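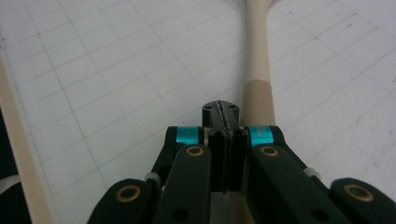
Undska, February

Spoon day again! Well, I keep calling it the spoon, Ashok Katiyar calls it "the utensil" like we're in court. The plan said 2,000 demos by the end of the month and tonight the counter went past that, with 358 of them mine, so I bought myself the good pastry on the way home.

My hand still thinks it's holding the gripper. After a couple of hours you stop squeezing and just sort of think the fingers closed — then I pick up my coffee mug at dinner and do the same slow, careful approach, straight down onto the handle. My sister noticed. Great.

I've gotten fussy about the approach. If I come at that beige handle too fast the replay looks like a seagull stealing fries, and Ashok says the robot will learn the seagull. So I line the rod up between the fingers, breathe, close, lift. Put it down crooked somewhere else on the grid mat. Again. The mat needs a wipe, by the way, it's all smudges up at the far end (mine, probably).

Drolov wants 4,000 before they train anything, and they want left-handed ones too. Left-handed! I can barely brush my teeth that way. I tried a few before packing up and threw out most of them.

Wrist is sore. Tomorrow I start with the left while I'm fresh, and I have to remember to charge the tablet.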